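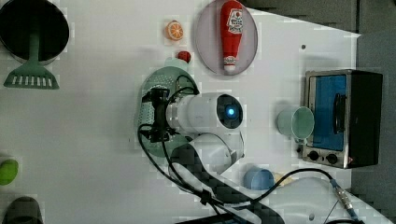 Posted in April by the Bravholm kitchen blog
12 comments | 70 shares

So I finally did the thing I've been putting off since we moved to Ulska and went through all the small kitchen stuff. Not the good knives or the big pans, just the plates, cups, strainers and play food that somehow all ended up living in one drawer together. I dumped it on the white table and told myself I'd be finished by lunch (ha!).

First big decision - the green colander. It's pale green, oval, full of little round holes, and it takes up a ridiculous amount of space for something I use mainly on pasta nights. I had it in the donate box twice. Then I remembered the strawberries last summer, and rinsing them in that awful wire sieve from Bamodier that dents if you look at it wrong, and back out it came.

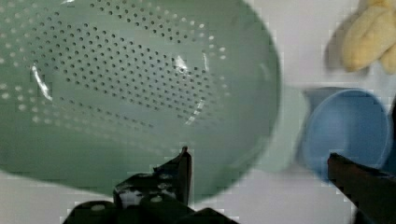 I do wish the holes were easier to clean. Rice gets in there and sets like cement! My method is an old toothbrush and hot soapy water, from the outside in, and then I leave it upside down overnight. The dishwasher at our old place on Gavalas Street never got them all, no matter which rack I tried.

Next up, the plates. I have a soft spot for anything in that pinkish lavender color, and a round one like that is big enough for a burger, fries and a frankly silly amount of ketchup. Keeping it, no debate. The pale green mug stays too, it goes so nicely with the colander that I'm pretending I planned it.

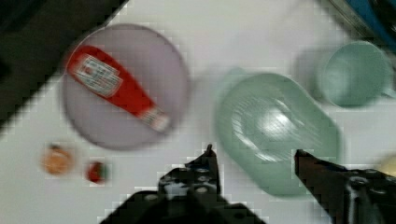
The new rule is that everything in the drawer has to nest or stack. Play food gets its own bin on the bottom shelf where the kids can reach it, and ketchup goes back in the fridge door after dinner, every time, and yes I'm talking to myself here. I gave myself a budget of 100 dollars for bins and dividers and I've spent 70, so there might be a spice rack in my future - I'm still measuring the wall by the stove.

Filed under: kitchen, tidying
Get new posts by email. You can unsubscribe at any time.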